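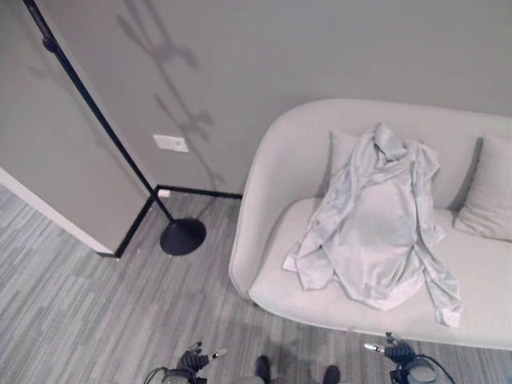

Pale sofa people, how do you keep yours clean?

plemeck72
We've had ours since November and I love it to bits, but I'm forever fretting over tea (and my sister's kids!). Do you use a throw, or just live dangerously?

Chisholm_Mum
Live dangerously, dear! Damp cloth, a drop of dish soap, and dab, don't rub.

ramby8
Sorry, I have to disagree on the soap. It left a ring on mine that bothered me for months. Plain water and patience.

Chisholm_Mum
Maybe you used too much? Mine came up lovely.

plemeck72
Trying water first on Friday, on the back where it won't show. Thank you both!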